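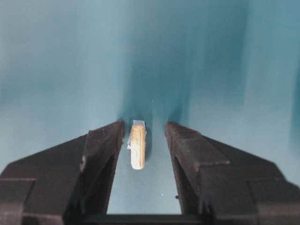 Wie lernt ein Greifarm, ein kleines Teil sicher zu fassen, wenn ihm niemand die genaue Position vorgibt?

Er lernt es aus Aufzeichnungen, in denen ein Mensch den Arm führt, und noch mehr aus den Momenten, in denen ein Mensch ihn korrigiert. In Vallholm wird untersucht, wie viel diese Korrekturen wert sind.

Ich war am Sonntag, 11. Mai 2025, zum Tag der offenen Tür im Institut Prandbridge. Mit dem Regionalzug kommt man bis Vallholm, danach sind es noch zwanzig Minuten zu Fuß, am Fluss entlang und dann eine Treppe hinauf, die auf der Karte nicht eingezeichnet ist. Ich unterrichte Automatisierungstechnik an einer Berufsschule und schreibe diesen Bericht für unsere Fachgruppe, deshalb werde ich bei der Methode etwas ausführlicher sein als bei dem Gebäude.

Am Eingang bekam man ein Band in einer Farbe, und die Farbe entschied über die Führung. Meine war gelb, das hieß Greifen und Ablegen. Geführt hat uns Brigitta Auer, die in der Arbeitsgruppe für die Versuchsplanung verantwortlich ist. Sie hat langsam gesprochen und jede Abkürzung erklärt, wofür ich ihr dankbar war.

Das Projekt heißt Rana. Die Frage dahinter ist alt: Man zeigt einem Roboter eine Bewegung sehr oft, und ein Modell lernt daraus, von dem Kamerabild auf die nächste Bewegung zu schließen. Das geht gut, solange der Roboter nahe bei dem bleibt, was er gesehen hat. Weicht er ein wenig ab, dann sieht die Kamera ein Bild, das in den Aufzeichnungen nicht vorkommt, und der Fehler wird mit jedem Schritt größer. Wer einen Menschen nur bei perfekten Griffen aufzeichnet, hat später keine Daten dafür, wie man aus einer schlechten Lage wieder herauskommt.

In Rana lässt man darum das halb fertige Modell selber fahren. Eine Person sitzt daneben und hat eine Hand am Steuergerät. Sobald der Arm in eine falsche Richtung geht, übernimmt sie, führt ihn zurück auf einen guten Weg und lässt wieder los. Gespeichert wird alles, aber die Abschnitte mit Eingriff bekommen im nächsten Training ein höheres Gewicht. Die Sekunden direkt vor dem Eingriff werden dagegen entfernt. Brigitta Auer meinte, über genau diesen Schnitt hätten sie am längsten gestritten: Schneidet man zu wenig weg, lernt das Modell den Fehler mit. Schneidet man zu viel weg, fehlt der Übergang.

Besonders interessant fand ich die Kamera am Handgelenk. Was sie liefert, ist ein ungewohnter Blick. Die beiden dunklen Finger nehmen links und rechts unten viel Platz ein, und das Teil steht klein dazwischen. Für einen Menschen ist das am Anfang verwirrend, weil er gewohnt ist, von der Seite zu schauen. Für das Modell hat es einen Vorteil — der Abstand zwischen Finger und Teil ist direkt im Bild enthalten, egal wo der Arm gerade im Raum ist. Der Nachteil ist ebenso klar: Ist das Teil einmal aus dem Blickfeld, weiß das Modell nicht, wo es suchen soll. Eine zweite, feste Kamera hätte hier geholfen, aber man wollte den Einfluss der Korrekturen zuerst allein messen.

Auch der eigene Schatten ist ein Thema. Beim Annähern kann der Arm einen weichen dunklen Streifen auf den Hintergrund legen, und ein frühes Modell hatte anscheinend gelernt, diesem Streifen zu folgen und nicht dem Teil. Florian Arnaud, Doktorand in der Gruppe, hat uns dazu die Lampen verstellt und am Monitor gezeigt, wie sehr sich das Bild dadurch ändert. Seitdem wird die Beleuchtung zwischen den Aufnahmen absichtlich gewechselt.

Nun zu den Zahlen, nach denen mich die Kollegen sicher fragen werden. Die Grundlage sind 1.006 geführte Griffe, aufgenommen seit Februar. Mit dem Modell, das nur diese Griffe kannte, wurden 36 Prüfversuche gemacht, die Startposition war jedes Mal anders. Davon gelangen 17. Nach der Runde mit Korrekturen wurden dieselben Startpositionen wiederholt, und es gab noch vier Fehlgriffe. Als gelungen zählt ein Versuch nur, wenn das Teil gefasst, angehoben und ohne Umkippen wieder abgestellt wird.

Ich habe gefragt, ob man nicht einfach die gleiche Zeit in weitere geführte Griffe hätte investieren können. Das ist der wichtigste Einwand, und er wurde ernst genommen. Der Vergleich mit gleicher Bedienzeit ist geplant, war aber bei meinem Besuch noch nicht abgeschlossen. Bis dahin kann man streng genommen nur sagen, dass mehr Daten dieser Art geholfen haben. Ob die Art oder die Menge entscheidend war, bleibt offen.

Ein anderer Punkt kam von Deisy Palomino, die bei der Firma Jollmont Zuführsysteme plant und in derselben Gruppe war wie ich. Sie wollte wissen, was bei glänzender Folie geschieht. In ihrer Praxis sind kleine Teile oft noch teilweise eingepackt, und durchsichtiges Material ändert sein Aussehen mit jedem Winkel. Die Antwort war vorsichtig. Durchsichtige Ränder führen offenbar dazu, dass die Finger zu früh schließen, und gerade dort sei der Nutzen der Eingriffe am größten. Eine eigene Auswertung nur für solche Fälle liegt noch nicht vor.

Danach durfte man selbst steuern. Ich habe mich angestellt und bekam drei Versuche. Beim ersten habe ich das Teil umgestoßen, beim zweiten habe ich zu spät geschlossen, beim dritten hat es geklappt. Man merkt schnell, wie müde die Hand wird. Agathe Masson, die einen großen Teil der Aufnahmen gemacht hat, arbeitet deswegen in kurzen Blöcken und wechselt dazwischen zum Beschriften der Daten. Sie hat mir auch gesagt, dass verschiedene Personen unterschiedlich früh eingreifen, und dass dies in den Ergebnissen sichtbar ist. Leider war die Zeit dann zu Ende, und ich konnte nicht mehr nachfragen, wie groß dieser Unterschied ist. Ich habe ihr inzwischen eine E-Mail geschrieben.

Für unseren Unterricht könnte man die Idee in kleiner Form übernehmen. Wir haben zwei Arme in der Werkstatt, und eine Kamera am Handgelenk ist nicht teuer. Das Schwierige wird das Umschalten zwischen Modell und Mensch sein, denn der Arm darf dabei nicht springen. In Vallholm wird die Bewegung im Moment der Übernahme kurz gedämpft. Die Unterlagen dazu liegen in meinem Fach, wer sie lesen möchte, kann sie dort nehmen und bitte wieder zurücklegen.

Sotiris Zervas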